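Bath aisle, top shelf, my knees

OK quick one before I have to leave again. Two weeks without a post, sorry, it's August and everyone at Nalgate is on vacation except me. So I've had the kids' bath section on top of my own aisle (hair, soap, the razors nobody can reach). Writing this with a sandwich in one hand.

Background for the three of you who don't already know: new shelf plan came through. New plan means some stuff moves up, some moves down, some goes off the shelf and into a box and the box goes into a cage and the cage goes to the back. I like a new plan. I like it on paper anyway. A fresh sheet with all the little rectangles in a row, every rectangle the same size, as if bottles came in one size.

Started at 5:30. Lights half on. Coffee from the machine by the staff stairs, which was out of cups, so coffee out of my own mug that I'd left in my locker since before the weekend. Rinsed it. Mostly.

The cage first

I always do the boxes before the shelf. Indrek Ramanauskas, who trained me when I started, does it the other way round, shelf first and then whatever's left over goes in a box. We've argued about it for years. His way looks faster for the first half hour and then you're standing in a sea of bottles on the floor with a stroller coming at you. My way you look slow and then you're done.

Rules I go by, in case anyone is stuck doing this:

Box goes on the bottom of the cage already open. Don't pack on the floor and lift it in. I know. I know you think it's only shampoo. Lift it once and see.

Pick the box for the bottle. Tall round ones lie down better than they stand, at least in the low boxes we get. Standing they lean, and then one leans on the next one, and you get to the back and it's all dominoes.

Push them tight against one side and build across. Not from the middle. Hold the ones you've placed with one hand while the other hand puts in the next, otherwise the row rolls.

Labels facing up when you can manage it. Whoever opens the box should be able to see what's in it without digging. I'd want that. I usually don't get that, from certain people on the late shift, but I do it.

Caps. Look at the caps. One loose cap and you've got a yellow puddle and a cage that smells of kids' bathroom until Christmas.
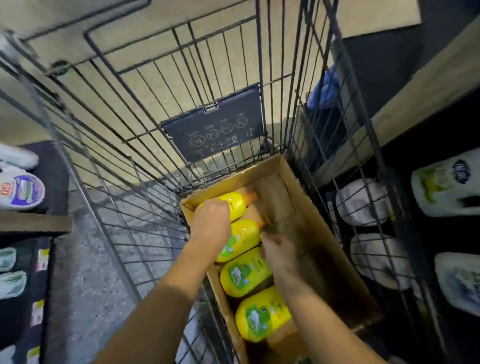

Left half of the box. Yellow row, green labels up, orange caps.

The round ones are a pain, by the way. Nice fat bodies, nice to hold in the bath I'm sure, and they don't stack for anything. You end up with gaps between the shoulders where a finger fits but nothing useful does. I tried alternating the necks once, one left one right, like sardines. Looked clever. Took forever and the box closed no better than before. Now I just point the necks mostly the same way and get on with it.

Also the bending. A tall cage with the box at the bottom means you're folded over the thing with your arms straight down like you're getting laundry out of a top loader. My back is fine, it's the knees that complain, because I half squat without noticing and stay there. Put a knee pad in my pocket. Forgot it was in my pocket. Found it at lunch.

The sign

The black sign that hangs on the cage, with the circles and the numbers drawn on in white – I have a soft spot for it. We have printed ones too and they're ugly and they fall off. The hand-drawn ones get looked at. People read handwriting. Print they walk straight past, I've watched them do it for years.

Shelf

Then the shelf, which is the part I enjoy. Everything off, wipe, everything back on. The top shelf here is the shiny kind that shows the bottles back to you upside down, lovely when it's clean and awful ten minutes after, when there's a handprint across it. Mine, usually.

I used Trustine on it, the spray that comes in the big refill. Fine on the shelf, bad on the price strip, it gets in under the plastic and makes the labels go wavy. Spray the cloth, don't spray the shelf. I've said this to everybody. I then sprayed the shelf.

Order going left to right on top: foam pumps first. There's a white one with a bright blue pump and a tiger on it, then the Safeguard with the pale pump that says 2合1 (two in one, so one less bottle on the edge of the tub, I'm for it). After that it's yellow. Yellow with brown pumps, yellow with mint-green pumps, then the clear Johnson's bottles with the white caps down at the right end, where the yellow is on the inside for a change.

And frogs! So many frogs. One has a crown. One's sitting in a bit of light blue water. There's more of them on the shelf below. Who decided frogs for bath time. My niece is two and scared of the crown one, fine with the others, so it's something about the crown I guess.

The hard thing with so much yellow is keeping the different ones from sliding into each other. Customer picks up a brown pump, reads it, puts it back with the mint ones. From two steps away you can't tell. So I leave a small gap between the kinds, a few fingers wide. The plan doesn't show a gap. The plan wants it full edge to edge, and I've had a little note about it before. But the gap works, people see where one thing stops and the next one starts, and they put stuff back more or less where it came from. More or less.

Then face them up. Fingertips on the front edge of the shelf, other hand turns the bottle so the picture faces out. Pump heads all the same direction if I'm feeling fancy. Check each one's over its own price label, and the barcode side of the label isn't curled. Do the row, step back, do the row again becuase from back there it's always crooked.
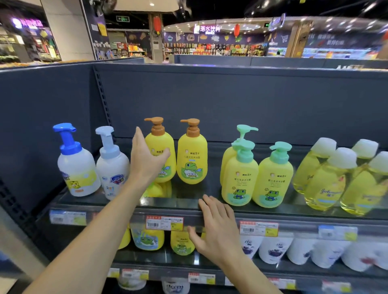
Stuff I got wrong

Put a whole row one spot too far right and had to shift every single one back. Did this with a line of pumps behind me on the floor so I kept nearly standing on them.

Lost the label for the second product along. It was stuck to my sleeve. A lady by the toothpaste told me.

Told Indrek the section would be finished by 8. It was not finished by 8. He walked by with his coffee (he had a cup, where did he get a cup) and said "boxes first, huh" and kept walking.

What I'd buy

Somebody asked in the comments last time. I don't have kids so take it for what it's worth. I'd want a pump over a flip cap, since you've only got one free hand with a wet two year old. My sister's on Kivi, the bar, no bottle at all, and it ends up under the duck. Before that she had the Gostetti bubble bath, which I gave her, and which smelled like a dentist. She's forgiven me I think.

Numbers, for the ones who like numbers

392 on the scanner for the whole morning, that's everything, on and off the shelf, my aisle included. 135 of those were bath. I had 128 on my sheet, so either I missed some or the sheet did. Going to recheck tomorrow before anybody asks me. If it's the sheet I will be unbearable.

Next up is the low shelf in the same section, which I only half did. More squatting. Knee pad is already by the door, next to my keys, so there's no way I forget it agian.

Bus in six minutes. Will answer comments tonight, probaly.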